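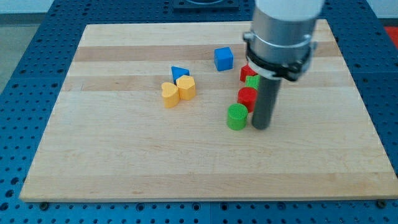 Figure 1. Block-pushing setup, arm with rod tool beside the green cylinder.

Handout 3: Where the examples come from
Course notes, Ute Harms

Read this before the September lab. It covers the part of the subject that gets one slide in most talks and takes up most of the money.

1. What is being collected

The task in Figure 1 is pushing. The arm has no fingers to close on anything. It has a rod, and whatever it does to a block it does by leaning on the side of it. One example, in the sense we use here, is a recording of a person steering the arm from a starting layout to some finished state, together with a line of text saying what the person was supposed to be doing. "Push the green cylinder toward the blue cube" is a typical line.

The learner gets the camera view, the position of the rod tip and the text. It has to produce the next small movement. At no point is it told what a cylinder is or what "toward" means. If it picks those up, it picks them up from the examples, and if the examples are poor it will pick up something else that fits them equally well. I want you to assume the second case until you have evidence for the first.

2. The trouble with "500 demonstrations"

Papers and product sheets like to report a count. Ask what was counted. In the Praden exercise from last year's course we had 500 recordings, and two operators made nearly all of them. Marlene Baumgart went through the start positions and found that the operators had a habit of putting the blocks back more or less where they had been. So we had a great many recordings of very few situations. The number in the report was correct and told the reader almost nothing.

The later Zustska set had 1220 recordings. It was more than twice the size, and on held-out layouts the policy trained on it did no better that I could see. Annelore Hamann disagrees with me about this and has a plot. The plot is in the course folder and you should look at it, and then look at how the held-out layouts were chosen.

3. Color and shape

Look at the blocks in Figure 1 again. The two near the front of the column beside the arm are both cylinders, one green and one red. There is a green star behind them. The triangle and the cube are both blue. That is a useful layout, because "the green one" is ambiguous and so is "the cylinder," and an instruction has to use both words to mean one block.

Now look at the yellow-orange pair. One is a heart and one is a hexagon. If every instruction in your set that says "heart" also says "yellow," and the only heart on the board is that color, you can't tell from the results whether the system reads the word "heart" at all. Swapping the heart for one of another color is a cheap test. I have read a good many reports in which it wasn't done.

4. Instructions written afterward

There are two ways to get the text line. You can give the operator an instruction and record the attempt, or you can record free pushing and have someone label the clips later. The second way is faster and is what Jidis does. Be careful with it. A person labeling a clip already knows how it ends, and will write a clean sentence for a clumsy push that arrived somewhere by accident. The learner is then shown the accident as the way to do it.

Rosemarie Janssen's rule in our lab is that the labeler may write "no clear goal." Clips with that label stay in the set, marked, and are left out of training. Don't delete them. I want to know what share of the work they were.

5. Crowding

With the rod this close to one block and a second block touching or almost touching it, a push on the first is likely to move both. Operators learn to go around. That skill is in their hands and is hardly ever in the instruction. When you record, do not tidy the board first to make the push easier. You will get nicer clips and a system that has only met nice boards.

6. For the lab

Bring a written plan for your start layouts before you touch the controls. Say how positions are drawn and who draws them. The person steering should not be the person placing the blocks.

Log failed attempts with the same care as good ones.

Akyol's logging tool drops the last moments of a clip if you stop it too early, so wait for the tone. Ilse Kröger has the login.

Hand in the plan, the log and one page on what your set can't show. The page counts for half the grade.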